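FOR IMMEDIATE RELEASE

27 August 2023

Jultar Asks the Town to Clear the Bed Before Getting Into It

Cakgate Household Clothing Week returns with free bags, a loaner rack and very little shame

CAKGATE - Jultar, the laundry and clothing-repair shop next to the Zostton bus stop, will again sponsor Household Clothing Week, seven days in which residents are asked to deal with whatever is lying on the bed.

Most towns have a clean river day or a parade. Cakgate has this. Last year 3,355 garments came through the shop's side door during the week, of which a surprising number were one black sweater after another. Sorting them by owner was not possible, and in the end was not tried.

The idea is simple enough to fit on the back of a receipt, where it was first written down. Each household picks one bed. Everything on it that is meant to be worn gets picked up, looked at in decent light, and sent one of four ways: back to the closet, into the wash, into the mending bag, or out of the house. The chair in the corner does not count as a closet. Jultar has received letters on this point and its position has not changed.

"We chose the bed because it comes with a deadline," the shop said in a statement. "You can ignore a closet for years. Sooner or later you have to lie down, and at that point most people move the pile to the floor and call it housekeeping. We would like them to stop one step before that."

What participants get

Jultar will hand out 1,000 free mending bags at its counter, one per household. They are plain cotton with a drawstring and a paper tag for listing what is wrong with the contents. "Zipper" is a useful thing to write on the tag. "Doesn't feel right anymore" is less useful, though the shop will do what it can.

Basic repairs are free during the week for anything that arrives in one of the bags. Basic means buttons, hems, small seam splits and elastic that has given up. Jeans worn through at the inner thigh will be patched at half price, and customers need not explain how it happened. Linings, leather and wedding clothes are charged at the usual rate.

The shop will also lend out 20 folding garment racks for two nights at a time. Last year one was returned with a full set of winter coats still on it, and the household asked whether it could be considered a donation. It could.

Clothes leaving the house for good can be dropped at the side door in any closed bag. Items should be clean. They will go to Cassim, the secondhand store across the street, which sells what it can and cuts the rest into rags. Cassim has asked that people go through every pocket before dropping off denim, and then go through the little pocket too.

How to sort a pile

The shop's own method, printed on a card inside each mending bag, begins with the heavy things. Jackets and jeans come off first and get hung or folded, since they take up most of the room and are quick to make up your mind about. Knits are next. Fold them; a sweater on a hanger grows shoulders of its own by Thanksgiving. Small items are saved for last and put in a bowl.

Black clothing gets its own paragraph on the card. It should be taken to a window and held up one piece at a time, because in a heap at night it is all the same garment. Anyone who owns mostly black, and Jultar's records suggest this is nearly everyone under forty in Cakgate, should allow an extra evening.

A light-colored bedspread helps. The shop recommends one with a loud print, on the theory that people who paid for peonies will want to see them again.

Denim and dark clothes on a flowered bed, still to be sorted.

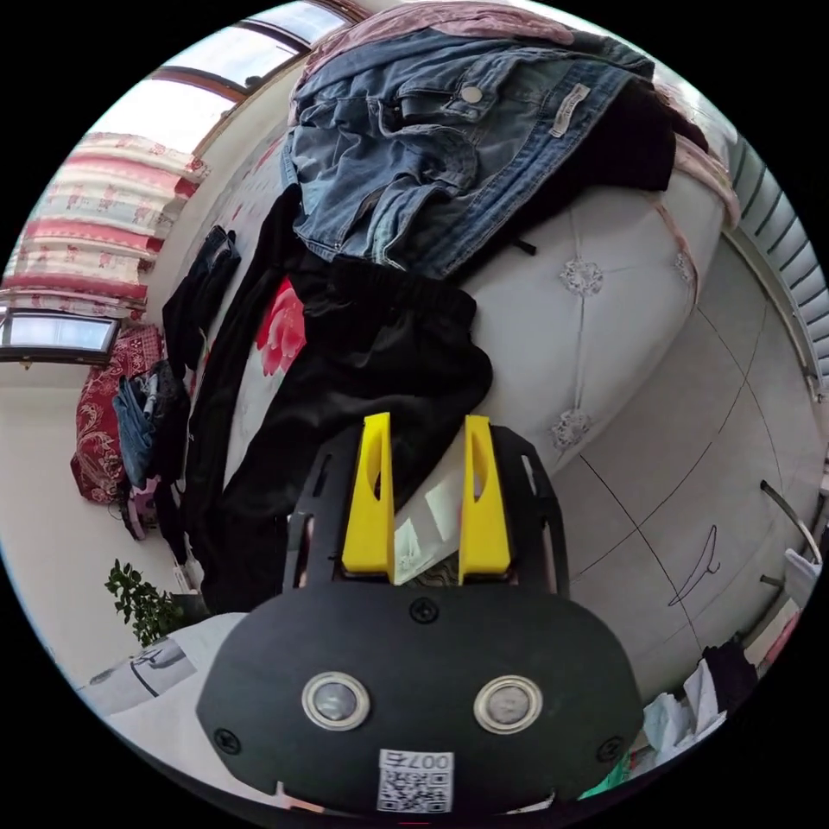
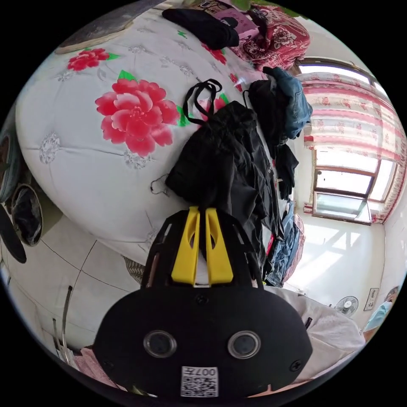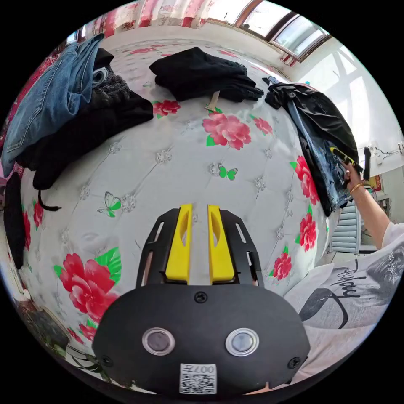 Bedspreads themselves may be brought in during the week and will be washed for a flat fee, one per household, in the large machines at the rear of the shop. Quilted covers take a full day to dry properly and will not be rushed. Customers who need theirs back the same night are advised to bring it in on some other night. Down comforters cannot be accepted this year. The shop would prefer not to discuss last year.

The evening table

On the final evening Jultar will keep its long cutting table open until nine for anyone who wants to sew on their own buttons in company. Thread, needles and a jar of 100 unmatched buttons will be set out. The jar is the same one as in July, when it was put out for the sidewalk sale at a bargain price and did not sell. Children are welcome if they can be trusted with pins, and so are adults on the same terms.

About Jultar

Jultar washes, presses and repairs clothing for households in Cakgate and nearby. It does not do shoes, although there is a shoe drawn on the sign. The sign came with the building.

Mending bags can be collected at the counter during regular hours while they last. Racks must be reserved in person. Press questions may be left at the same counter, preferably before lunch, in writing, and not pinned to a shirt.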